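Notebook, August 2020. Visit to Junditz, hand-held gripper demo 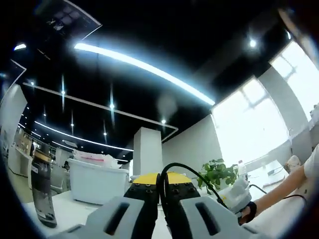
Gripper over the demo table, window side. Cable loop at top.

Went over to see the Kombridge tool. Panagiotis Politis ran the session and answered most questions; the rest he will send by mail.

Notes on hardware. Black body, yellow top plate, screw holes in rows on both sides under the plate. Two gray fingers, wide shells, long slot in the top face of each. Asked whether the hole pattern matches our Pliseck bracket. He thinks no, wants a drawing from us. Cable leaves from the top and needs a lot of slack. I would want a strain relief there before we run anything longer than a short demo.

Fingers are rated for 3000 cycles between checks according to Politis. Their log stood at 808 since the last one. Earlier set, fitted in April, was retired at 2000 with play in the left finger. No cause written down.

Light: big windows plus LED strips on a black ceiling. Window side is close to blown out in the view from the tool. Politis keeps exposure fixed. Our room has blinds, so should be easier, but test both ways.

Grip test on their soft parts, 16 tries, I did not keep score of the drops. Closing speed felt slow to me. It can be changed in the config, default left as is for visitors.

To do:
- send bracket drawing to Politis
- ask Makris for price of spare fingers, sold in pairs only?
- measure cable length we need at bench, with slack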